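FOR IMMEDIATE RELEASE
26 May 2026

Sondden Records Announces Spoken Word and Music Album "The Long Porch"

Sondden Records is pleased to announce the release of "The Long Porch," a collection of spoken word pieces set to original music by the chamber group Hemimier. The album features 4 poets and a companion book containing the full text of every piece, along with notes from the composers. Both are available now from the label and from independent book and record stores.

The project began as a series of live readings organized by poet and producer Sheila Marsden. Writers were invited to bring work on the subject of leaving a childhood home, and the members of Hemimier responded with short pieces for strings, piano, and clarinet. Audience interest in the readings led the label to commission a studio recording. 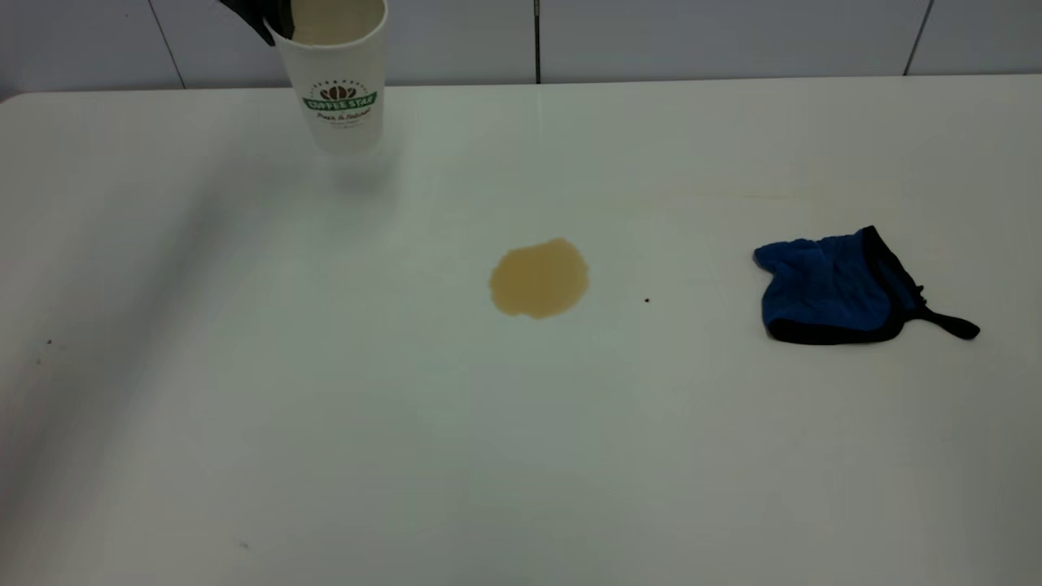 Recording took place in February at Wragg Hall, a former chapel with a natural echo that suited the quieter pieces. The poets and musicians performed together in the same room, and most of the tracks were completed in 2 takes. Very little was added afterward. Listeners will hear pages turning at the start of several tracks, and the rain that fell during the final session remains on the closing piece.

"I wanted the words to have company," said Marsden, who also performs the title track. "My grandmother told stories on her porch while my uncle played guitar in the next room, and they never discussed it beforehand. We worked from that memory. The musicians knew the poems well enough to leave space in them." 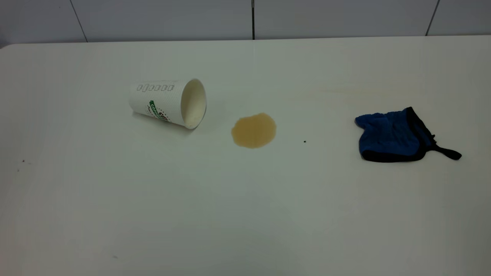
The title track recalls a summer Marsden spent helping her family empty a farmhouse before its sale. Other pieces on the album address immigration, the loss of a parent, and a return to a street that has been rebuilt. The final track, "Key Under the Stone," is performed by all of the poets, each reading a verse in turn over a slow theme for clarinet.

The companion book is clothbound and was designed by the Jarnach Press. A first printing of 400 numbered copies has been signed by the contributors. An unsigned edition will follow.

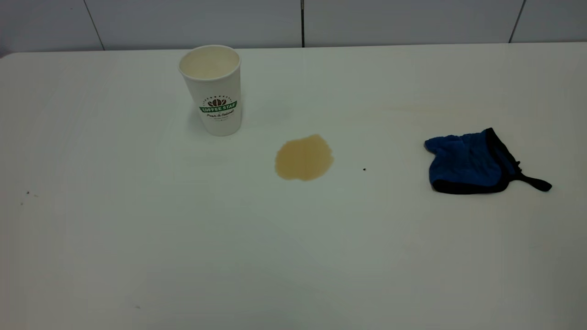

Hemimier and the poets will present the album in full at Wragg Hall this fall. A discussion with the performers will follow the concert, and copies of the book will be on sale in the lobby. Ticket information will be posted on the label's website when booking opens. Schools and public libraries may request a reading copy of the book at no charge.
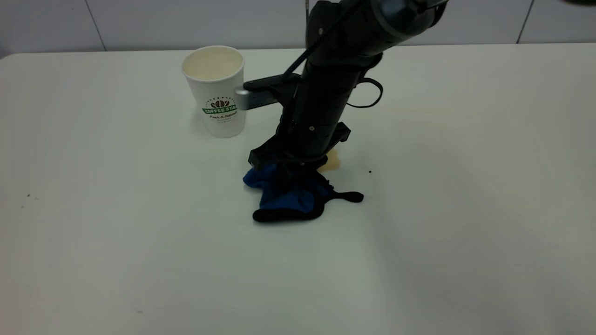 Sondden Records | Department of Press and Artist Relations

Review copies, track listings, and interview requests are handled by this office. Please include the name of your publication or station and your expected date of publication or broadcast. Radio edits of the title track and "Key Under the Stone" are available on request.

###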